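April 19, 2022
Skukadville workshop, bench notes – hot cup lids, travel type

Picking up from last week's page. Ran out of room there, so the lid notes continue on this one and the sleeve notes stay where they are.

Stock on hand: one carton of black lids from Pekatex and what is left of the older Fedoruk ones. The Fedoruk carton was opened in September and the bottom sleeve had been crushed, so I threw out anything with a bent rim before starting. The Pekatex carton holds 300. I took 54 from it, pulling from the top, middle and bottom sleeves so as not to test only the ones that traveled best.

Fit check first. Pressed each lid on by hand, thumbs opposite each other, then went around the rim once. On the Pekatex cups the lid goes down with one clear click and then a second softer one on the far side. If you only hear the first click it is not seated, even though it looks level. Six of the 54 needed a second press. None split. On the Stemport cups the same lid feels tighter and the rolled edge of the paper gets pushed in a little if you start at the seam. Start opposite the seam and finish on it. I had been doing it the wrong way for most of the morning and had to redo that batch.

Tilt check after that. Water from the tap, filled to the fold line, lid on, cup laid over toward the sip opening and held for a slow count. Most of the drips came from where the rim meets the cup seam. The sip opening itself pours cleanly. I want to repeat this with hot water before writing anything to Pekatex, because the plastic gives more when warm and the rim may behave differently. Kettle is being descaled today so that has to wait.

Notes on the lid top. It is a dark disc, a bit glossy, raised around the outside with the panel set down inside it. The sip opening is rectangular with its own shallow rim. Toward the other end is a round boss with a small hole in it, and between the two there is a thin ridge across the panel. There is another ridge just past the opening. I had the ridges down as decoration in the first draft of these notes. After the tilt check I think the one between the boss and the opening does some work, as spilled water tended to stop there and sit. Will look again with something darker than water, cold tea probably.

There is a small tab at each end. Lining up the tab nearest the opening with the cup seam is the thing NOT to do, see above. I am using the tab as the mark when I set lids on: tab away from the seam, every time, so results can be compared between cups.

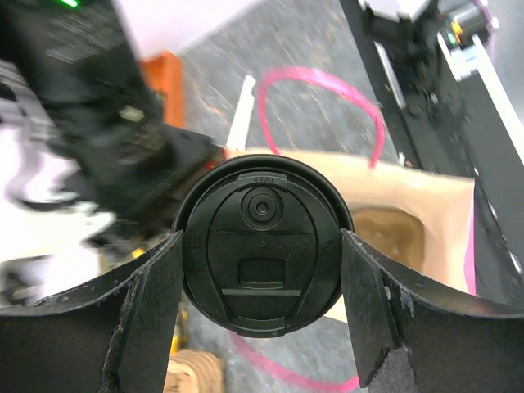
Zoriana Kuzmenko read this over at lunch and thinks I am wrong about the ridge. Her view is that it is there to stiffen the panel so the middle doesn't sag when the lids are nested and stacked, and that the water stopping at it is a side effect. She also says the hole in the boss matters more than I have allowed for. With a finger over it the pour goes jerky, and she wants that tried on every lid type before we compare them. Fair point on both. Added a column for hole covered / hole open. The ridge question stays open until we can cut one in half and look at the thickness.

Afternoon. Did the hole test on a short run, Pekatex lids on Pekatex cups only. Open: even stream. Covered: stops and starts, and on two cups it came out in a gulp at the end. I should have worn the other shirt. The Fedoruk lids have a smaller hole and are slower even when it is open.

Markings. The recycling triangle on the panel is shallow and hard to make out unless the lid is turned toward the window. There are also some very small characters along the rim side. I haven't tried to copy them out. If we are sorting used lids by material we need to be able to find the triangle quickly, so it might be worth shooting a reference card with the lamp set low to one side. Paper cups go in the other bin regardless.

Storage. Nested lids stick to each other if the sleeve is squeezed, and then two go on at once and neither seats. Keep sleeves upright and open them at one end only. The order form has 900 penciled in for the next delivery. I would hold that until the hot water run is done.

To do:
Hot water tilt, both cup types
Cold tea on the ridge
Cut one Pekatex lid and one Fedoruk lid across the panel, measure
Ask Stemport whether the cup rim has changed – the last batch felt thicker
New marker for the bench, the black one is dry
Wipe under the drip tray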